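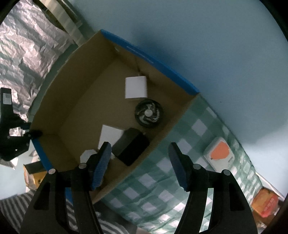
Retail and Trade

Sunamon Changes How It Sells Styling Tools to Salons
Jul 20, 2019

Sunamon, the distributor of hair dryers, curling wands and heated brushes, has ended its practice of selling salon equipment by the case and now accepts orders for single units from all of its trade customers. The change took effect at the start of the month and applies to every professional line the company carries, including Zandilon and Astent.

Severyn Palamarchuk, who directs trade sales at Sunamon, described the decision as overdue. Under the old terms, a salon that needed one replacement dryer was required to purchase a case or wait until the next combined shipment for its region.

"A salon with two chairs does not want a case of dryers in the back room," Mr. Palamarchuk said. "Those owners went to a department store and bought a consumer model, and then they called us when it failed after a few months of daily use. We could not help them, as we had not sold it to them."

The company supplies 2,573 salons and barbershops. Of these, 2,477 operate from a single location. Mr. Palamarchuk said that the case policy had been written when most of the customer list consisted of chains and beauty schools, and that it had remained in place through several changes of management without a formal review.

Single units are priced slightly above the per-unit cost of a case. Salons that continue to order by the case will keep their present discount. Shipping charges are calculated by weight, and orders placed before noon on a business day leave the warehouse the same afternoon.

Kerstin Eichhorn, head of product service, was responsible for the second part of the new terms, which concerns warranty. Professional dryers and wands sold through Sunamon previously carried the manufacturer's warranty only, and claims were sent to each manufacturer by the salon. Claims are now received by Sunamon, inspected at its own service department and settled there.

"The stylist deals with one address and one form," Ms. Eichhorn said. "If the fault is covered, we send a replacement or a repaired unit. If it is not covered, we say so in writing and give a price for the repair. The owner can then decide."

Ms. Eichhorn said that the most frequent fault in returned dryers is a blocked rear filter. Hair and product residue collect on the screen, the airflow falls, and the safety cutout switches the dryer off. Many owners conclude that the motor has failed.

"We receive dryers that need only to be cleaned," she said. "I would ask every salon to remove the filter and brush it once a week, and to do it more often if they use a lot of spray. It is in the instructions. I know how few people keep the instructions."

Damage to power cords is the next most common complaint, particularly in salons where cords are wound tightly around the handle at the end of the day. Cord damage of this kind is not covered by the warranty on dryers. It is covered once, at no charge, on Astent wands bought after the start of this month, a concession that Ms. Eichhorn said was agreed after a long discussion with the supplier.

Asked whether the company expected to lose money on small orders, Mr. Palamarchuk acknowledged that packing costs would rise. The warehouse has 11 employees, and two further positions have been approved. He declined to give a sales forecast.

"We tested the terms in one region first," he said. "During the test we opened 205 accounts with salons that had never bought from us. Some of them ordered one heated brush. I am satisfied with that. A salon that is pleased with one brush will look at the dryers."

The test also brought complaints. Several salons reported that the order form on the company's website still rejected quantities below a full case, and customers had to telephone instead. Mr. Palamarchuk said that the form had been corrected for dryers and wands. Orders for replacement nozzles and diffusers must still be placed by phone, and he could not say when this would change.

Consumer sales are not affected. Sunamon sells to the public through its Hrytsenko stores, where the range is smaller and the professional dryers are not stocked. Both executives said that they are often asked whether home users would benefit from a salon model. Ms. Eichhorn was cautious on this point.

"A professional dryer is built to run for hours each day," she said. "It is often heavier, and it is louder than most people want in a bathroom. For ten minutes in the morning, a good consumer dryer is sufficient. I use one myself."

She gave similar advice on heat settings. In her view, customers place too much weight on the highest temperature a wand can reach and too little on whether it holds a steady one. Fine or colored hair should be styled at the lower settings, and any tool without an adjustable temperature should be avoided for such hair.

Existing trade customers do not need to apply for the new terms, which have been added to their accounts. New customers are asked to provide a copy of a current salon or barbershop license with their first order. Warranty forms for Zandilon and Astent products are available from the trade desk and will be enclosed with each new unit from the next delivery onward.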